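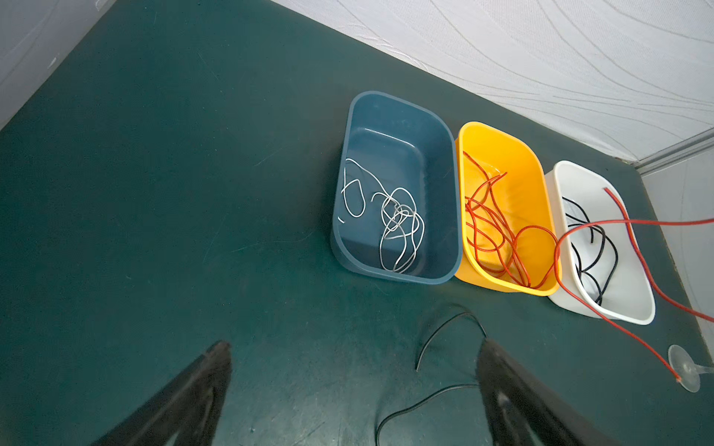

*White wire in the blue bin, yellow bin beside it.*

## Laptop firmware refresh, Pradthorpe office

We have 100 laptops to bring up to firmware 1601. All but four have taken it. Three of those refuse to update on battery or mains, and the fourth has a supervisor password set by someone who left in March and took it along.
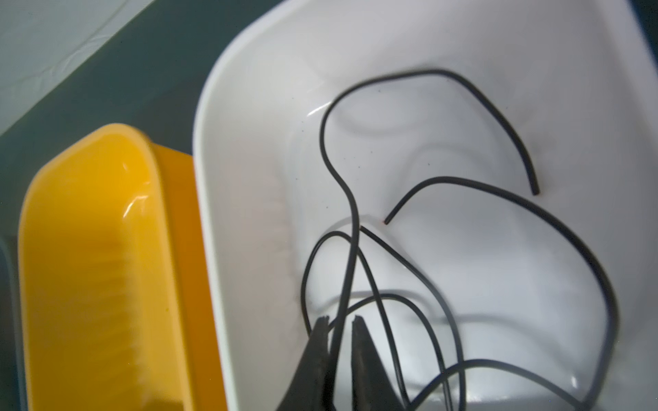

*Page last changed: January 16, 2024*

Zultov has promised an unlock file – as it did last month. Bohdan Panasiuk is chasing it with great patience.
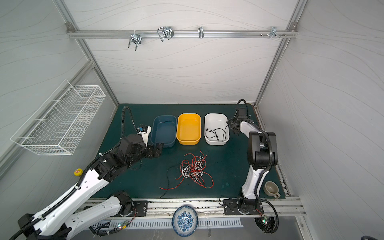
**Vernon MacLeod**, Project Lead

Spending is on plan. We need your OK to replace the three if reflashing the chips fails.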